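Gongate's free chess sets come with a big promise and not much behind it

Last updated: May 31, 2020

Families in Gongate will be able to pick up a free chess set from the library's side door in June, under a council-backed scheme that promises to lift children's maths results, improve their concentration and help them "rebuild resilience" after a term of learning at the kitchen table.

The scheme is called Alska. It is being run by Fitar, an education supplier that has sold reading kits to schools in the district for some years, and it has drawn 1157 registrations since sign-ups opened. Each set costs the council $30, and that price includes a login to Sinaga, Fitar's online lesson program.

Free chess sets are a pleasant enough idea. Plenty of households have been stuck inside with a pack of cards and a jigsaw missing its sky, and anyone who has tried to buy a board game lately knows how bare the shelves have been. The trouble starts with the flyer.

According to the flyer, children who play chess for 30 minutes a day "perform up to a year ahead of their peers in mathematics". There is no footnote. When we asked Fitar where the figure came from, the company sent a four-page summary of its own trial, which took in pupils from a single school and ran for 5 weeks. The pupils had volunteered. No comparison group is mentioned anywhere in the summary, and the test used at the end was written by Fitar. 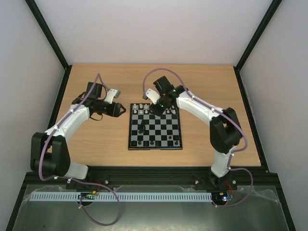 A second request, for the full results, was met with a statement saying the data was "commercially sensitive" and that the company was "incredibly proud of the outcomes we are seeing". It didn't say what the outcomes were.

The wider research is less cheerful than the flyer. Children who play chess do tend to score well in maths, but children who are already good at maths may also be the ones who take up chess and stick with it. Studies that split pupils into groups at random have given mixed results, and some of the gains reported straight after a course have been hard to find when the children were tested again later. Lessons from an enthusiastic teacher, in a small group, during school hours, are also a different thing from a box collected at a side door and an app on Mum's phone.

The council's position is that nobody is being forced to take part. In a written reply, a spokesperson said Alska was "a low-cost wellbeing measure in a difficult year" and that the maths claim was "a matter for the provider". The council logo sits directly beside the claim on the flyer. Asked whether it had checked the wording before printing, the council said the flyer had gone through "the usual process".

Then there is Sinaga. The first 100 lessons are free, and after that a family pays a monthly subscription. The price isn't on the flyer or on the registration page, and can be found only after an account has been set up for the child, with date of birth, school and year level. Fitar says the details are used "to personalise the learning journey". It wouldn't tell us how long they are kept, or whether they are passed on to its sales staff.

Two parents who contacted us said they had assumed the council was running the lessons itself. One had already signed up both her kids and said she'd have thought twice if the subscription had been mentioned. The other was less bothered. He planned to take the set, skip the login and teach his daughter the way his grandfather had taught him, which mostly involved losing.

Gongate has been here before. The brain-training puzzles bought for the after-school program were supposed to be reviewed after a year, and we could find no review in the public papers. The council says it intends to measure Alska's success by "uptake and engagement", meaning the number of sets collected and the number of logins created. Neither would show whether a single child had got better at fractions. Both would be handy for Fitar the next time it pitches to a council.

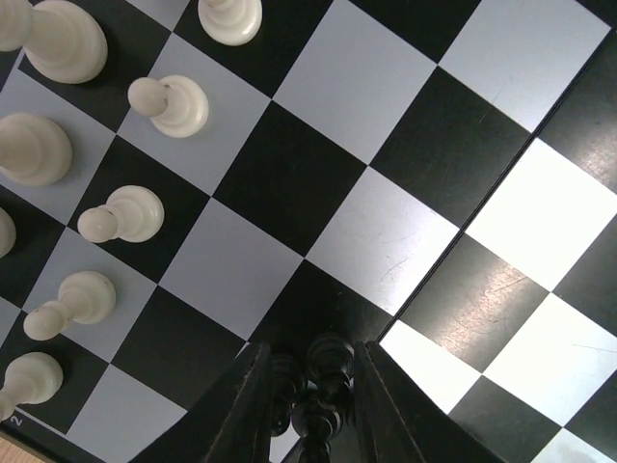
Can a family take the chess set without signing up for Sinaga?

Families can collect a set with only a name and a Gongate address. The online account is a separate step on the registration page, although the button for it is already ticked and has to be unticked before the form is sent.

Collection times will be staggered by surname so people aren't queuing on the footpath, and the library asks that one adult come per household. Families who registered online should bring the confirmation email, printed or on a phone. Sets left over at the end of June will be offered to local schools.

Fitar says a report on the scheme will be published once it has finished, but did not give a date. The council says it expects to see a copy. It has not asked for anyone outside the company to write it.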